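4. Handling an unconfirmed report of political violence

Applies to: news desk, night desk, wire intake. Read section 3 (Setting up your source list) first. If you skipped it, go back, as step 2 below will make no sense.

This section covers the first hours after a report arrives that a candidate, party official or elected member has been attacked, detained or killed. It assumes the Bratby alert console is set up and that you have an editor's login. It does not assume the console is right. Bratby's sales material says the "verified" label means a report has been checked. In our use it has meant that more than one account posted the same words, and people copy each other.

Steps

1. Open the alert and write down the time it reached you. Do this by hand or in the desk log. The console shows the time of its last update in the same spot where it first showed the arrival time, and the arrival time is then gone.

2. Find the earliest post or statement you can. Follow the chain of reposts back until it stops. If it stops at an account that isn't on your source list, treat the report as a rumor, whatever color the console has given it.

3. Ring someone. A party spokesperson, a police press officer, a hospital switchboard, a local reporter. Email does not count for this step. Neither does a reply to a direct message, unless you have spoken to that person before and can call them back on a number you already held.

4. Get a second source that did not learn it from the first. Ask each one directly: "How do you know this?" If the answer is "from the party," you still have one source, and it is the party.

Note: Two officials from the same office are one source. Cameron Urquhart wanted this rule loosened for the night desk and was turned down.

5. Record exactly what each source will say, and on what terms. "Shot" and "shot at" are different stories. "Assassinated" is a claim about motive. Do not use it on the desk's own authority until an investigator or a court has given you a reason to.

6. Set the alert status to Hold. In the console, choose Actions, then Status, then Hold, and press Save twice. The first press saves the note and the second saves the status. Denico, who maintain the console for us, call this expected behavior.

Caution: Hold does not stop the automatic push to the mobile app. You have to switch that off separately, under Distribution. Check that the switch is still off after you save. It has been known to turn itself back on.

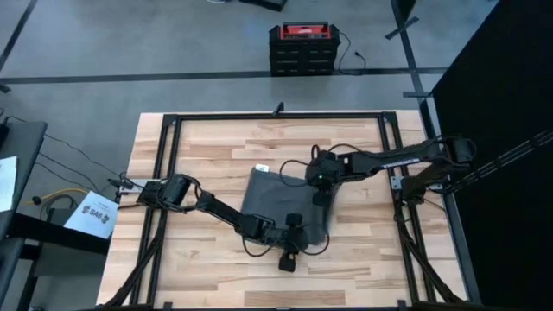

7. Write the short version first. Two paragraphs: what is known, who says so, and what has not been confirmed. Leave the biography for later. A name, a role and a party are enough to begin with, and each of them needs checking too. Party titles change after every split, and the reference file is only as good as the last person who touched it. For Lustasby council members it was last corrected in July.

8. Send the draft to the duty editor and wait for an answer. Silence is not approval. If the duty editor cannot be reached, call Morag Yule, then Kenna Lindsay, in that order.

9. Publish, then take the alert off Hold. Doing it the other way around will send the console's own headline to the app before yours.

Casualty figures and crowd figures

The console offers a number in the side panel for most events. Don't use it. During the Lustasby march it gave attendance as 3,320, a figure that looked as if someone had stood there and counted. When Hnat Bondarchuk asked where it came from, he was sent a page on "modeled estimates" and no method. We ran the police number and the organizers' number, attributed each of them, and said they disagreed.

The same goes for deaths and injuries. Give the figure, name the body giving it, and say when it was given. If two bodies differ, print both. Never average them.

The Kuhlmann confidence score

Some logins show a Kuhlmann score from 0 to 9 beside each alert. A high score is described in the vendor guide as "suitable for immediate publication." It is not suitable for immediate publication here. Fraser Farquharson kept a tally during the trial period, and false reports scoring 7 or higher came up often enough that the desk stopped looking at the column. To hide it, open View and clear the Score box. The setting has to be cleared again on each machine you use.

Corrections

If any part of a published report proves wrong, correct the text and add a dated note at the foot of the story saying what was changed. Do not delete the story. Deleting it leaves the app push in place with a dead link behind it, and readers will draw their own conclusions.

Caution: The Recall button removes the push only from phones that have not yet received it. Send a corrected push as well, and word it plainly.

For statements from families and lawyers, see section 5.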